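Malabanan opens its swap room in Primholm

July 5, 2019

I've been wanting to write this one since May! My name is Rowena Fajardo, I run Malabanan, and our little neighbourhood swap room is finally open on Gruveck Street in Primholm. Bring something you're done with, take home something you like. There's no money in it and no points to keep track of (we tried points, and Edgardo Dagdag still has the spreadsheet).

Bring your own water bottle if you're staying a while, the closest shop is a fair walk.
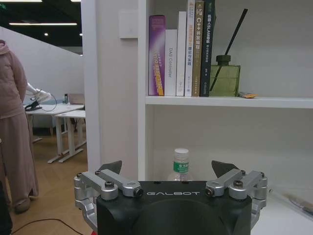 What we take

Books, soft toys, games, craft bits and kitchen things, all clean please. We can't take car seats or anything with a frayed cord. The limit is 20 items a visit, and our first drop-off day brought in 831, so you'll understand why we have one. Lieselotte Harms is mad keen for more kids' books, picture books above all.
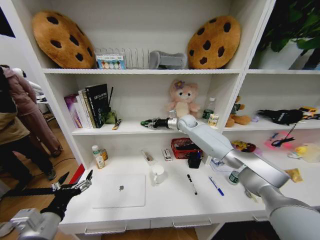 Books and a pink plush bear on the middle shelf, cookie cushions up top.

Doors open at 11 and close at 2. For media questions, ask for Rodel Buenaventura at the front desk.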